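Updated August 14, 2023

Hi, I'm Tamara Didenko, and I run the Horkdale Soup Swap out of the old grange hall. I get the same emails every fall, so I finally typed up my answers. If yours isn't on here, write to me (I'm slow in November, sorry in advance!).

## What do I put the soup in?

Anything with a lid that fits tight and that you don't need back. I like plain white plastic ones, and I hoard them all year.

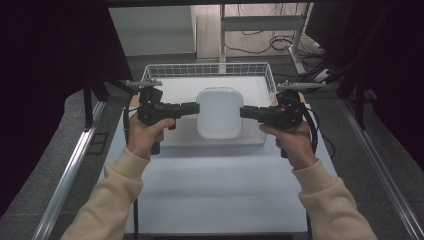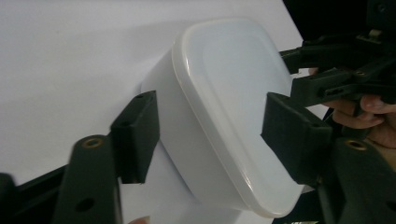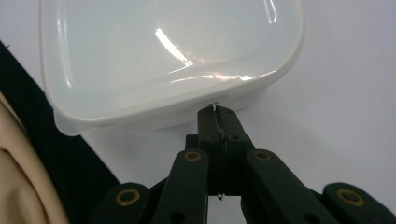
## How much soup do I need to bring?

Five quarts, packed one quart to a container. You go home with five quarts of other people's soup. If your pot made more than that, bring the extra and we'll put it on the lunch table.

## Can I bring it frozen?

Please do! Frozen solid is best, and it needs a full 24 hours in most home freezers to get there. Leave a little space at the top for the soup to expand. I lost a very nice borscht all over my freezer shelf one year and I'm still finding beets.

## Which soups freeze badly?

Anything with a lot of cream, and anything with noodles. Cream can go grainy and noodles turn to mush. Potatoes are a maybe. Tyson Bouchard brings a potato leek every single year and it's always the first one gone, so clearly he knows something I don't, and no, he won't tell me.

## What goes on the label?

Your name, the kind of soup, the date you made it, and every ingredient. Write out "chicken stock" if you used chicken stock, even when the rest is vegetables. Masking tape and a marker work fine, but stick the tape on before you freeze it or it'll peel right off.

## Does it cost anything?

It's 3 dollars at the door, which goes to the hall for heat. Kids are free.

## How does the picking work?

We draw numbers out of a hat. Everybody takes one quart, then we go around again until it's all gone. Before the first round you get a minute to stand up and brag about your soup. You can skip that part, but the braggers do tend to go home happy.

## I'm coming from Plultmont. Is there parking?

There's a gravel lot behind the hall with 15 spaces. After that it's street parking on Hrynyshyn Road, on the hall side only, please. Bring a cooler for the drive back.

## Can I come if I can't cook?

Sure, come for lunch and help me wash ladles.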